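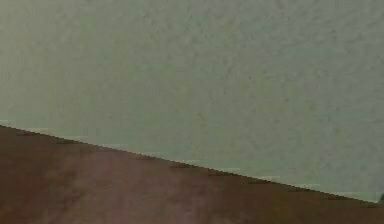

Sage green, with a bit of speckle to it.

Blog > Home Life > Moving

9/20/19

So we've been in Stokstead since January and I still can't sleep properly, and I've decided it's because the place is too quiet. Before this I spent nine years in a flat above a bus stop in Flitport, right where the night buses turned, and I slept like a log the whole time! I knew the gaps between them. I could tell the last one from the first one by how fed up the driver sounded on the brakes.

Then you move somewhere with 2,845 people in it (that's what the parish newsletter says, and I do like how exact they are) and at eleven at night there is nothing. I mean nothing. A gate, maybe. An owl if you're lucky, and the owl goes off at ten to four, which I know because I'm lying there waiting for it.

I did all the things you're told to do. No tea after lunch - that lasted four days. No phone in bed. A lavender spray that made the pillow damp and gave me a headache. My sister said warm milk, and I'd forgotten how much I hate the skin on it, so that was me stood over the sink at midnight feeling about six years old.

The middle of the night is also when I start decorating in my head. I've repainted every wall we own, several times, and moved the sofa up the stairs and back down again.

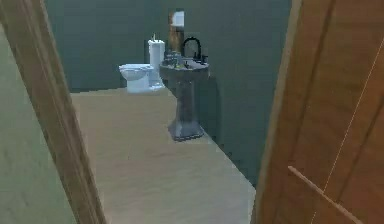
After that I had a go at noise. There's an app called Sowah which does rain, trains, a coffee shop, that kind of thing, and I went through the lot. Rain made me want the loo. The coffee shop had somebody laughing in it every couple of minutes, and once you've noticed her you're just waiting for her to do it again. The train was lovely but it never got anywhere, and I found that oddly stressful?

I did look at one of those proper sleep machines, the Omon, but it was 295 pounds and I'm sorry, I could have a weekend away for that. With a bus stop outside!

What's helped most is the radio, turned down so low I can't quite make out the words. Cricket is best, if there's any on from the other side of the world. Farming programmes are good too. Anything with a tune is hopeless, I just lie there singing along. I've also stopped going to bed at ten to "get a run at it", which only ever meant an extra hour of staring, and I get up at the same time even after a bad one. Last week I had three decent nights in a row, and on one of them I missed the owl completely.

I went back to Flitport at the start of the month and stayed on a friend's sofa, 200 yards from the old flat, dead excited about a good night's sleep. The buses kept me up until two.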